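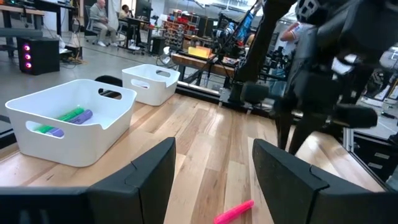 Ferenc Katona objects that a wrist camera is the wrong thing to pay for first, and that a lab with money for one sensor should put it on a fixed post over the table. His comment on last term's handout is taken up in section 4.

AUTOMATION EQUIPMENT: SELECTION AND REVIEW
Handout 8. The Drasent bench kit
Revised 01/02/2025

1. Scope

The Drasent is a two-arm bench kit sold by Lideck for teaching and small-scale data recording. The handout reviews it as a purchase. Control theory was covered in Handouts 3 and 4 and is not repeated. Students who missed the session on end effectors should read the notes on parallel grippers before section 3.

The kit is reviewed against one task: pick up a marker lying on the table and put it into a plastic bin. The task looks trivial. It uses most of what the buyer pays for, including approach planning, grip width, clearance at the rim and release.

2. What is supplied

Two arms with mounting bases
Two two-finger grippers
Two wrist cameras with brackets
Power supplies and emergency stop
Control software, one license per pair of arms
Cable set

Not supplied: table, host computer, bins, work objects, any overhead camera or post. Lideck quotes these separately or leaves them to the buyer. A quote that omits the host computer should be sent back for correction before it is compared with another one.

The service plan is called Clernuvine. It covers remote diagnosis, software updates and replacement of gripper fingers. It does not cover cables. Students comparing offers should note that the rival Manolakis kit includes cables in its basic warranty and charges for software updates after the first year. The two plans cannot be compared line by line. Compare them on expected cost over the period of use instead.

3. Gripper

The fingers open and close together along one axis. For a marker, the closing direction should be across the barrel. If the marker lies at an angle to the table edge, the wrist has to turn to match before descent. Grasps taken along the barrel, or with a large angle error, tend to spin the object on contact.

Grip force is set in software. The review unit was run at the lowest setting that held a marker through a full lift and transfer. Higher settings gave no gain on this task and made finger wear worse.

Items to check on delivery:

Both fingers reach the closed position and meet along their full length.
Open width matches the data sheet at both wrists.
Nothing attached to the finger crosses the inner faces at any opening.
Cable slack is sufficient at the extreme wrist angles.

The last item accounted for most of the faults logged in the review period. Slack that is enough at the home pose is often not enough with the wrist fully turned. Route the cable with the arm powered off, then move the wrist by hand through its range.

4. Camera placement

A wrist camera sees the fingers and whatever lies between them. This is the main argument for it. In the last part of the descent the fingertips and the target are in view together, and the position error can be estimated directly from the picture. A calibration error between camera and arm matters less than it would with a fixed camera.

Costs of the wrist position:

The fingers hide part of the table near the wrist.
An object close to the gripper may be only partly in view.
The background changes with every move, and people and equipment elsewhere in the room enter the picture.
The second arm may be out of focus, so its pose should be read from joint values.

Katona's argument for a fixed camera is that object detection is easier with a steady background, and that one fixed unit can serve both arms. Both points are correct. The counterargument is that the arms themselves block a fixed view at the moment of grasp. The kit price includes the wrist cameras, and removing them lowers the quote very little. The recommendation in these notes is to keep them and add a fixed camera if the budget allows it — not to treat the two as substitutes.

5. Bins and release

Bins with handle openings and a lowered section of rim are common in teaching labs. They have consequences for path planning. A collision model that treats the bin as a closed box is safe but wastes space at the low part of the rim. A model taken from a depth sensor may treat the openings as free space and plan a finger through them. For the exercise, use the closed box with the highest rim height on all sides.

Release height is a setting worth testing. A low release keeps the marker from bouncing but brings the fingers near objects already in the bin. Start high and reduce.

6. Review run

The review consisted of 500 pick-and-place attempts on the marker task, split evenly between the two arms. Of these, 22 ended without a marker in the target bin. The faults were grouped as follows:

Grasp closed beside the marker: 9
Marker lost during transfer: 5
Contact with bin rim: 8

All rim contacts came from the same arm. Its base had been remounted in June without repeating the calibration. They were kept in the total, as a buyer would meet the same fault. No conclusion about long-term wear can be drawn from a run of this length.

7. Software

The recorder stores joint values, gripper opening and both camera streams with a common time stamp. Export is to open formats. The task editor is adequate for fixed sequences and poor at branching; a retry after a missed grasp has to be written as a separate task and called from the first one. The Manolakis editor handles retries better but exports camera streams only in its own format.

Emergency stop cuts both arms together. There is no option to stop one arm and keep the other in motion.

8. Work for the next session

Read the Lideck quote in the course folder and list every item needed for the marker task that it leaves out. Draw up a cost comparison of the Drasent and Manolakis kits over the period stated in the course outline, with the Clernuvine plan entered as a separate line. Write one page on section 4, either for or against Katona's position. Assume a two-arm cell and a single host computer. Hand in on paper, table first.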